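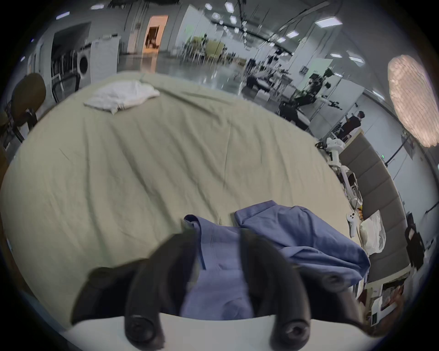 Kelmendi Home Linen Open Day, Anport

I went to this one expecting to be talked at, and I was. Kelmendi has been mailing out cards for its new Stiretano bed linen since spring, and the card said the sheets "relax back to smooth" after a wash with no ironing. I own an iron and a bad temper about ironing, so on 25th June I paid my 16 dollars and drove over from Hastemville.

The hall is big, white and very bright, with a shiny gray floor. Kelmendi says it covers 3,024 square feet. The brochure calls it "a home setting." There is a bed in it, and a front-loading washing machine against the wall, and a couple of office chairs next to the bed. My bedroom has never had an office chair in it, but I suppose people have to sit somewhere.

Parking was fine. The coffee was in a different building and I gave up looking for it.

The sheet

The sheet on the large bed was one of those greens that changes with the light, sage from one side and closer to olive from another. It had creases all over it. Long ones, ripples, little soft folds, the lot. I don't mind creases on a bed that people are using. I do mind them on a bed that is supposed to be selling me a sheet that doesn't crease. Stavros Yordanov, who gave the morning talk, told us the fabric needs time to settle. How much time? "It varies by household." I wrote that down and underlined it.

The thread count is 800, according to the talk. I have bought high-count sheets before and they went the same way as the cheap ones, only slower, so I'll believe in that number after a year of washing. It did feel nice, I'll give them that. It has some weight to it and isn't slippery.

The headboard I liked without any reservations. Gray, padded, made up of upholstered rectangular panels, and plain enough to go with most things. Of course it isn't for sale.

The folding

The second half of the visit was about folding clothes on the bed, which is how most of us do it whatever the magazines say about a proper table. The garment was a soft blue top, maybe a shirt, maybe the kind of thing a nurse wears. There was also a white towel.

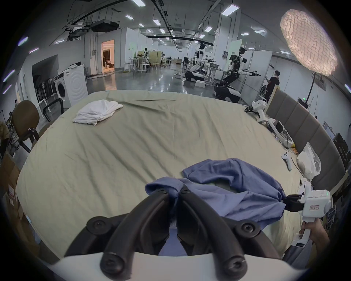

Blue top bunched up on the bed, with the white towel folded toward the back.

A towel is easy. Anybody can fold a towel, and a towel flatters whatever it is sitting on. A top is the real test, with the seams and the collar edge all pulling their own way, and the "three-move fold" in the handout didn't win me over. It wants the fabric pinched in the middle and lifted. Try that at home with something thin and see how flat it lands — mine ended up as a sausage. The old way, face down with the sides in, is on page two of the handout under "alternatives," in smaller print.

I asked about washing too. The care label allows 90 degrees Celsius, which seems brave for a colored sheet. Boris Karagiannis at the desk said the green would hold. He also said he hadn't washed one himself, so full marks for candor.

One more grumble: a bed this wide is lovely to sort laundry on if you can walk all the way round it. Mine is shoved in a corner and I'd be climbing over the clean clothes to reach the other side. The handout has nothing to say on small rooms.
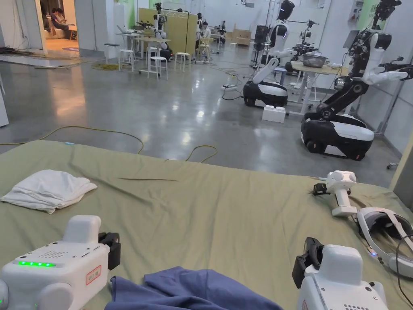
Nataša Matić told me on the way out that I was being hard on them. She has had a Stiretano sheet on her own bed for a while, she said, and it does come out smoother if you pull it from the washer right away and hang it by the short edge. She still irons the pillowcases. She also folds everything on the bed and thinks the handout was a waste of paper, so we agreed on that much.

I didn't buy a set. They are running the visit again in July at the same price, and you can take a sample square home if you ask at the desk. I took two. They're going through the wash with the school socks.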